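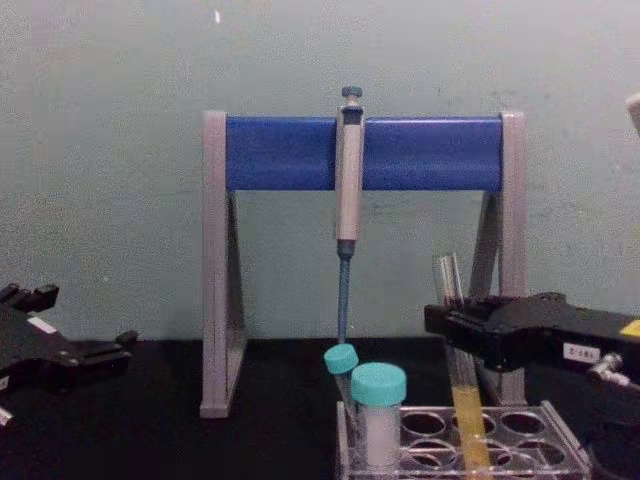
Kjell Forsberg asked me last year why anyone needs half an hour on where to put a pipette down, and said he had worked for a long time with his lying on the bench and never had a problem with it. I'd like to start the talk with his question. Read it out, then ask for hands: who hung theirs up the last time they left the bench?

Bench habits: stands, racks and tubes
Speaker notes, Pirkport teaching lab
By Lorcan Ó Dubhghaill
25th April

Opening (keep it short)

Leave the first slide up while people find seats. Say who I am and where the fire exit is. Handouts are on the side bench, and anyone who came in late can get one at the break.

Answer Kjell properly. He's right that a pipette lying on the bench will often be fine. The trouble comes on the day there is liquid in the tip. Lay it flat and the liquid can run up into the shaft, and after that you are carrying it from sample to sample. You won't see it happen. You find out when a blank comes back with something in it.

So the rule in our room is the dull one. If it isn't in your hand, it hangs on the rail. Take the tip off first.

Stands

Point to the slide. The pipette hangs by its hook over the blue bar and the shaft points down. A stand like this one, with a leg at each end and a bar across, takes up very little depth, so it can go toward the back of the bench and leave the front clear for working.

Things to say about bar stands:
- Hang the hook fully over the bar. Let go only when you feel the weight come onto it.
- Don't hang it over open tubes. Move the rack forward or put the caps on. With caps on, a rack close under the pipette does no harm, but it gets in the way when you reach.
- If the stand rocks, check the feet before you blame the bench. Our Kornach stand rocked for months and it was a loose screw.
- Wipe the bar when you wipe the bench. It gets touched by every glove in the room and it is usually missed.

Someone will ask about carousel stands. They are good if several people share a set. For one or two pipettes a straight bar is easier to clean, and that's my whole opinion on it.

Racks

Clear acrylic is what most of the group will meet first. The good part is that you can see the tube below the top plate, so you can check a level without lifting anything out. The bad part is solvents. Acetone will cloud it, and strong ethanol left sitting on it will craze it over time. Wash with mild detergent and lukewarm water, rinse, and let it dry on paper. Do not autoclave it. We lost a rack that way in May and it came out the shape of a saddle.

Match the tube to the hole. A narrow tube in a wide hole leans. Look at the small one with the turquoise cap in the slide, it leans a little to the left. A capped tube can lean all day without harm. Once the cap is off you are aiming a tip into a tilted opening, and it is easy to touch the wall on the way in. Use a rack with smaller holes, or an insert. The Braltis inserts fit ours, though they need a firm push.

Pause here and pass the two demo racks around, the clouded one and the good one. Ask people to hold them up to the light. (Get both back. Last time one went home in a bag.)

Caps and labels

Same color caps look tidy and tell you nothing. If your small tubes and your large tubes both have turquoise caps, the writing has to do the work. Write on the side of the tube as well as on the cap, because caps get swapped. Anyone who has opened two tubes at once and then looked at two identical caps on the bench knows the feeling.

What goes on the label: what it is, the concentration, the date, your initials. If the contents are white or cloudy, add "mix before use" if that applies. A suspension that has been standing will settle, and the top of it is not the same as the bottom. Invert it gently several times and then draw.

Where a cap goes when it is off: on a clean tissue, open side up, behind its own tube. Or keep it in the crook of your little finger if you have learned to do that. I never have.

Practice section

They work in pairs. Each pair gets a stand, a rack, a 200 microliter pipette, tips, a tube of colored water and a row of clean tubes.

First task. Set the volume to 100 and move it from the stock tube into 5 clean tubes. Hang the pipette up after every transfer, even though it feels slow. The partner watches and says nothing until the end.

Second task. Same again, but they choose where to put the rack. Most will pull it closer and turn it so the stock tube is on the side of their pipetting hand. Let them find that out. Left-handed people will want it the other way around, and the stand too.

Third task, only if there is time. Ask for 300 microliters in one tube with the same pipette. It can't be done in one draw. Somebody always tries to wind the dial past the top of the range, so walk around the room during this one and stop them. Two draws of 150 is the answer I want. Ask why I prefer that to one of 200 and one of 100, and let them argue about it — resetting the dial in the middle is one more chance to get it wrong.

While they work, look for thumbs. People let the plunger snap back and pull air into the tip. Say it to the whole room and don't single anyone out.

End of session

Tips in the sharps bin, colored water down the sink, tubes in the tray marked Mạch. Dial back to the top of the range before hanging the pipette up. Racks upside down on paper.

Questions I got last time and should have answers for: how often we calibrate (the sheet is inside the cupboard door), whether gloves are needed for colored water (yes, for the habit), and whether the stand can be screwed to the bench (ask the building office, I did and am still waiting).

If Kjell is in the room, give him the last question.

Recent notes
Cleaning a water bath without taking it apart
Reading a meniscus: notes for new starters
What to keep in a bench drawer
Freezer boxes and how we number them

Get new notes by email. Enter your address to join the Pirkport teaching list. You can unsubscribe at any time.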